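Clerno pauses Gavalas grasping software after gripper fault found in simulation

Clerno has asked everyone using version 2 of its Gavalas grasping software to stop running it on physical robot arms for the time being, after our own team found a fault that can make a gripper close before the arm has finished coming down.

We know this will be a nuisance for a good many of the people who have been so kind and patient with us over the past year, and we are truly sorry for it. No one has been hurt, and the only damage reported to us is a cracked fingertip at the Raltus workshop, where staff very sensibly pressed the stop button and rang us the same afternoon.

The fault came to light in June, when Shiuli Thambiah and her colleagues in the simulation group were repeating a long set of tabletop trials, around 2000 in all, with small household things set out on a white table. In four of them the fingers shut early and pushed down on the edge of the item they were meant to lift. The cause was a timing setting carried over from an older release, and it shows up most readily with low, flat items of an uneven shape.
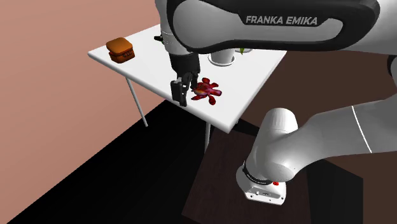

"I would much sooner tell people about a problem like this than have them come across it with a hand near the table," said Bok-nam Moon, head of safety at Clerno. "We should have caught it before the release went out, and I'm grateful to everyone who has been so decent about it."

A corrected release is now being tested with our partners at Hustside, and it will be sent free of charge to all Gavalas users once both companies are happy with it. Until then, please go back to the previous version, keep the arm at its reduced speed setting, and ring the Clerno support desk if you have seen a gripper close too soon, however small the matter may seem.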